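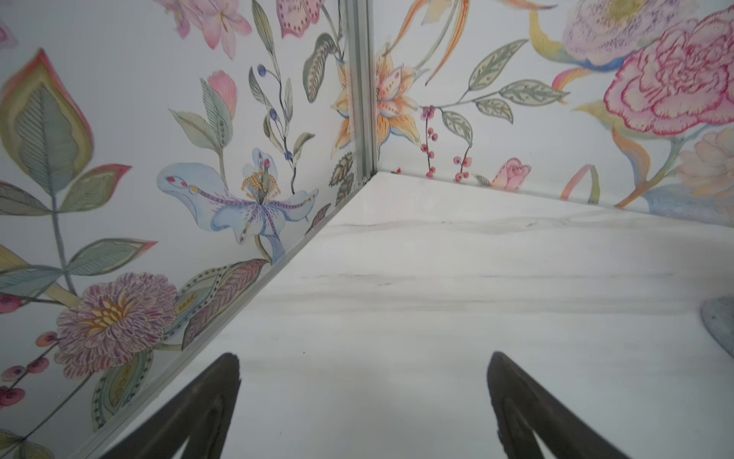 You'll give it the easy bit and then I'll be the one who has to stand there and watch it do the easy bit, Sofia Mitsotakis-Vlachou told me when I first showed her the plan. I wrote that down, mostly to be polite. I've since moved it to the top of the talk.

(Leave the opening slide up. Let them look at the wallpaper. Everyone looks at the wallpaper.)

1. Where we are

Greltis runs small hotels. I run operations for the one in Daher, so when something arrives on a pallet it arrives at me. Last winter it was an arm called Sturivlow, with software called Gemard that tells it what to do and tells me what it has done, in that order on good days.

Its job is resetting the beverage counters between guests. Cups back, jars back, anything that doesn't belong put in a tray for a human to deal with. Four people on the morning shift used to do it between other things.

Point to the two fingers at the bottom. That's the working end. The marble and the lilies are what it works with. Our designer picked both before any of this, and I would like it noted that the designer has never once been invited to a Gemard call.

2. What we promised

Read the line from the original proposal out loud, slowly: "Staff will be freed for higher-value guest interaction."

Pause. Somebody usually laughs. If they don't, go on anyway.

We estimated 40 minutes saved per shift. I made that slide. It had an arrow on it.

3. What we got

The arm does reset counters. I want to be fair to it. It puts a cup where a cup goes with more care than I've ever managed, and it doesn't sigh.

It also asks for help. In the first season Gemard logged 3,802 requests for a person. A request is a chime and a message on the shift phone saying ITEM UNCERTAIN. Almost 1,000 of those came from one problem, a sugar bowl with a lid that we had bought because it looked nice. We replaced the bowl. Total cost of the most effective engineering fix in the project: one bowl.

(If asked who spotted it: the morning shift, in week two. If asked when we acted: March. Don't volunteer this.)

4. What changed for people

This is the part to slow down for.

The old job was wiping and putting away, and people did it with their heads elsewhere. They talked. They worked out who was swapping shifts. New starters learned the hotel that way, because you were put next to someone who knew things and given a cloth.

The new job is answering the chime. It comes when it likes. You go over, look at what the arm is looking at, decide what it is, tap the screen and walk back. None of that is hard. People were more tired at the end of it, though, and it took me far too long to believe them, since my dashboard said they'd walked less.

Sofia again: "I used to clean a counter. Now I settle its arguments."

The time saved was real, by the way. It came in scraps of a minute or so. Try having a higher-value interaction in a minute with a man looking for the elevator.

5. What we did about it

Three of these worked.

Requests now get held and sent in a batch, unless the arm is blocked completely. One trip, several decisions. Gemard could do this from the start. It was under Settings, then Advanced, then a tab called Other.

The shift decides when the arm runs. I used to decide, from upstairs, on the basis of a chart. They moved it to the mid-morning lull and off the breakfast rush, where it had been holding everyone up with great dignity.

Answering the chime is in the job description, with a pay step. This took longer than the other changes put together. I'd start here if I did it again.

We brought back pairing for new starters. One counter is done by hand every morning, on purpose, with two people at it. Head office asked me to justify this on efficiency grounds. I sent them a paragraph. I'm told it was read.

The one that didn't work was the naming competition. Skip this if short on time. Don't skip it if the room is cold. The winning entry was "Kevin's Replacement," and Kevin still works here.

6. Things I'd ask before buying one

Who hears it when it gets stuck, and what were they doing at that moment?

Who can turn it off without phoning you?

What did people learn while doing the dull version of this job, and where will they learn it now?

Has anyone who does the work seen the sugar bowl?

7. Questions

Likely ones:

Did anyone lose their job? No. One person left and we were slow to replace her, and the shift noticed why before I'd admitted it to myself. Say this plainly. It gets asked again at the coffee break if you mumble.

Would you do it again? Yes, with the shift in the room when the contract is drafted. Sofia says she'd want to hold the pen. She's on the next one.

Can it make coffee? No.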